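Gatbridge Community Forum
Reuse and Disposal > Policy discussion
Topic: Proposed 66-day holding period for donated office computers

Posted by: S_Alaoui (Moderator)

Members are invited to comment on the draft holding policy for donated desktop computers, which will be considered at the October meeting of the Gatbridge Reuse Exchange. Under the draft, every computer received from a business donor would be kept in store for 66 days before being offered to a household or broken down for parts. The present period is five days.

The change was requested by two donors, Brorkovby and Lahlou, who wish to have time to recall equipment sent to us in error. Comments should address the policy itself. Complaints about individual collections should continue to go to the enquiries desk.

Shaimaa Alaoui

Posted by: mpoojary

I write in support of the draft, with one reservation. The present period is too short for any organisation with more than one office. In my former post I was responsible for the removal of old equipment from several sites, and it was common for an inventory error to come to light three or four weeks after the lorry had left. A donor who cannot recover a machine will think carefully before giving again.

My reservation concerns storage. The shelving at the Exchange was bought for small household goods. Cased desktops are deep and heavy, and I should like to know where they are to be kept.

Murali Poojary

Posted by: Doaa_K

I must disagree with the previous contributor. The draft treats the donor as the only party with an interest. Households on the waiting list have been assessed and have been told that they qualify. To tell a family with school-age children that a suitable computer is in the building, and that they may not have it for more than two months, is difficult to defend.

I would also draw attention to section 4, which applies the same period to machines intended only for parts. I can see no reason for this. I attach a picture of the kind of unit I have in mind.
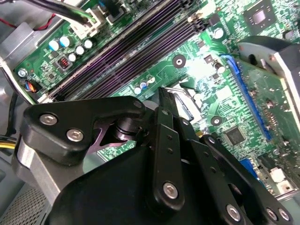 Attachment 1: desktop unit with the case open, motherboard in view.

A machine of this kind will not be given to a household as it stands. Its value lies in what can be taken from it, and that value falls with every month of delay.

Doaa Kabbaj

Posted by: mpoojary

In reply to Doaa_K: the reason for section 4 is that a donor may want the parts back as much as the whole. Lahlou in particular is still running older equipment and has asked twice about spare memory. I accept that the drafting could be clearer.

I do not accept that the donor is treated as the only party. Without donors there is no waiting list to speak of.

Posted by: S_Alaoui (Moderator)

A point of information. The waiting list stands at 80 households. Members may find this useful when considering the effect of either period.

On storage, the draft assumes use of the rear unit at the Gruletti building. Terms have not yet been agreed, and members should not rely on that arrangement in forming a view.

Posted by: souad.m

I have read the draft and both sets of comments. It seems to me that the length of the period is a secondary matter. The larger weakness is in the form completed when equipment arrives.

At present the form asks for the maker, the colour and "condition", with a choice of good, fair or poor. "Fair" has been used for machines that start at once and for machines with major components absent. If a donor later asks for an item back, we cannot say with confidence what was received. A longer holding period only prolongs that uncertainty.

I propose that the form should record separately whether the processor, memory, drive and power supply are present. This can be done in a few minutes by anyone who has been shown how.
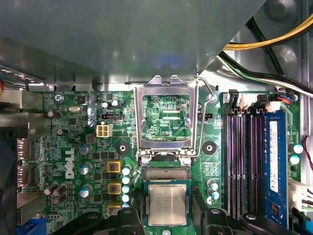

Attachment 2: Dell desktop board, processor socket empty and load plate raised.

Under the current form, an empty socket has no box of its own. It is left to the person at the desk to decide whether to mention it, and practice varies.

Souad Metwally

Posted by: Doaa_K

I support this proposal without reservation. I would go further and ask that the new form be brought in before any change to the holding period is considered.

Posted by: mpoojary

I support the form. I do not support making one wait for the other. The donors wrote to us in good faith and are entitled to an answer in October, even if it is not the answer they want. May I also ask who would do the checking? A few minutes for each machine is a fair estimate for a single unit. When Brorkovby last sent a delivery, the loading area was full until the evening.

Posted by: G_Soliman

I have followed this discussion with interest and wish to offer a middle course, namely that the holding period should depend on the result of the inspection.

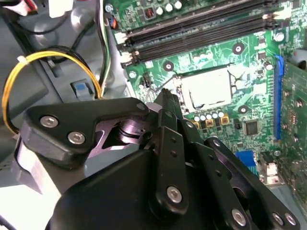
Complete machines from business donors should, in my view, be held for a fixed term, and I would suggest half of that in the draft. Units for parts should be released as soon as the donor has confirmed in writing that they are not wanted. The inspection on which this depends need not be elaborate. Once the case is open, as with the green motherboard in the picture with this post, the person checking can work from the board outwards and enter each item on the form proposed by Souad Metwally. The donor would receive a copy, and the term would run from the date on which that copy was sent.

I recognise that this gives us two periods to manage in place of one. The store book already has a column for release dates, so the additional work should be slight.

Ghizlane Soliman

Posted by: Doaa_K

I could accept this for parts. For complete machines, 33 days is still too long, and I shall say so at the meeting.

Posted by: mpoojary

I can accept it in full, provided that the question of the rear unit is settled first.

Posted by: S_Alaoui (Moderator)

Thank you to all who have contributed. The alternative put forward by G_Soliman will be circulated with the original draft, together with the proposed form. Doaa_K's objection on the term for complete machines will be noted in the covering paper.

Souad Metwally is asked to send the wording of the form to the enquiries desk so that copies can be made. The topic will stay open for further comments until the agenda is issued.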